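The Long Way to Berge

The chapel at Prusstead had its harvest supper in the schoolroom that year, and I went mainly for the pie. 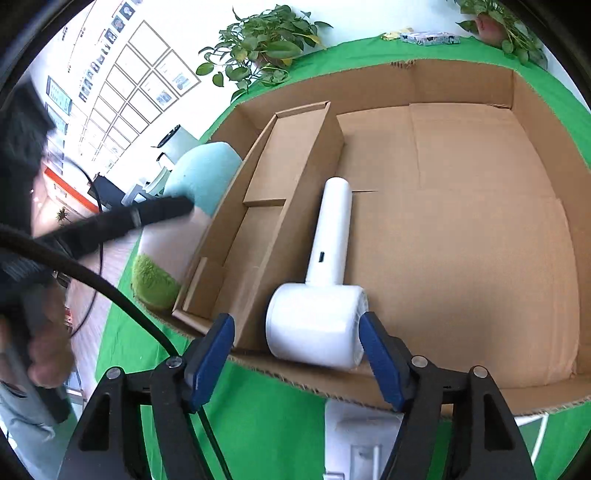

I had given up a great many things by then, you see, and I was rather pleased with myself over it. I had never been a drinker, so giving up drink had cost me nothing. I had no taste for cards. I could sit through the minister's sermon on greed with my hands folded and my mind perfectly easy, thinking of one or two people in the rows behind me who would do well to listen.

What I did have was a sister in Berge I hadn't spoken to for 17 years.

It was over our mother's house, as these things so often are, and a sum of money that would not have bought a decent second-hand car. She said I had been sly. I said she had been absent. We both had a point, I think, though I would have choked sooner than say so, and we went home by separate roads, she to Berge and I back over the hill to Prusstead, and there we stayed.

Well, I was halfway through my pie when the woman next to me, a visitor from the Flukby chapel with a very loud laugh, asked me whether I had any family. And I said no.

It came out as easily as passing the salt. She patted my arm and said what a pity, and went on to tell me all about her grandchildren, and I sat there with my fork in my hand and couldn't swallow. I had sung all the verses of the closing hymn in my time, loudly, next to people I thought of as sinners, and I had just wiped out my own sister between the pie and the custard.

I didn't stay for the custard. I walked home the long way, past the Amimau turning, and I tried to pray and found I could only make speeches. They were very good speeches. In every one of them I was forgiving her, handsomely, with my hand held out, and in every one of them she cried. I must have got as far as the bridge before I noticed that I hadn't once asked to be forgiven myself, and I stood there in the drizzle feeling a proper fool.

I wrote to her that night. The first letter ran to four pages and I put it on the fire. The second was two lines, and it took me until ten past one in the morning.

In April I caught the 145 bus, which goes round by every farm gate in the county, and I had a fruit cake on my knees the whole way. She was at the stop in Berge in a blue coat, smaller than I remembered, with her mouth set exactly like our mother's.

"You're late," she said.

I said I was, and I was sorry for it, and she took the cake.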